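Notebook, August, bench 2
Dye vat, third try at the blue

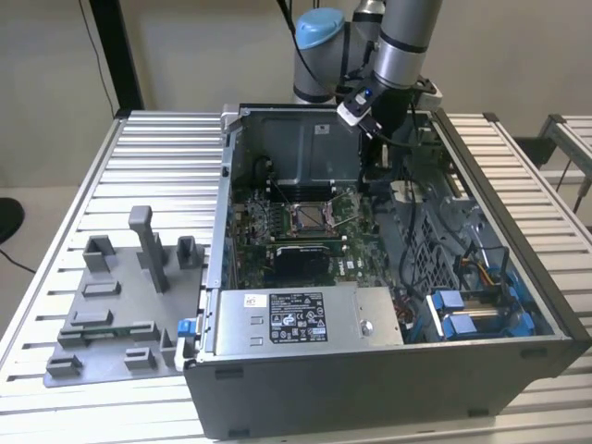
Started 7:40 am. Vat had dropped overnight, down to lukewarm, surface dull with hardly any bronze on it. Liquid underneath more green than yellow so it's not reduced enough. Warmed it back up slow in the water bath. Did not stir for the first hour, learned that last time.

Recipe as it stands now: fructose, lime, indigo, same as the Orosero batch but lime cut back. Concetta thinks the lime was what made the wool feel like rope. She's probably right. The cotton didn't care either way.

Swatches, all scoured the night before:
- Cattaneo wool, the loose spun one
- Carkutmont cotton, plain weave
- old linen from the scrap drawer, no label, washed to death already
- silk noil, one strip only, don't waste it

12 swatches total. Dip time 5 min each, then air until the green is gone, then back in. Meant to do all of them the same but the linen went in while I was on the phone and got a lot longer. Marked it with a double knot. Ignore it for comparison.

First dip: wool took it fast, uneven near the tie. Cotton pale, pale, pale. Silk lovely already, a gray sort of blue.
Second dip: cotton catching up. Wool still blotchy at the tie so I retied it looser. Some sediment on the lower end of two cotton pieces, I let them hang too deep. Need the basket back in the bottom of the vat, who has the basket?
Third dip: vat getting tired, green again at the edges. Stopped, pinch more fructose, lid on, lunch.

pH strips are useless in this stuff, the blue stains them before you can read the color. Tried dabbing from the back side of the strip. A little better. Would like the meter back from the front room if it's free.

After lunch, 1:15. Vat looked good again, coppery skin and the smell is back (sweet, a bit like wet hay). Rested it 30 min more than I wanted to and it was worth it. Fourth and fifth dips went in clean. Cotton now a proper mid blue. Wool nearly navy and softer than last batch, which is the whole point of cutting the lime. Silk I pulled after four, didn't want to lose that gray.

Rinse: cold, then cold with a splash of vinegar for the wool and silk only, then cold agian. Lots of blue coming off the cotton in the first rinse. Less in the second. Rubbed a dry one on white cloth and it still marks, so either it's loose dye sitting on top or I rushed the airing. Will let them hang until tomorrow before the soap wash.

Concetta Zanetti came by at 3, wants the Drotia order matched to the third dip on cotton, not the fifth. I said third dip was before the top-up so might not repeat. She says do it anyway and send two. Fine. Need more of the Carkutmont cloth for that, there's only a hand's width left on the roll.

To do
- strain vat before next use, skim the flower and save it
- label swatches BEFORE they dry this time, pencil not marker
- order lime, the bag is clumping
- ask re basket
- try one piece with a soy milk soak first, Concetta has notes on it somwhere
- light test: half of each swatch under card in the south window

Lid on, wrapped, heat off at 5:20.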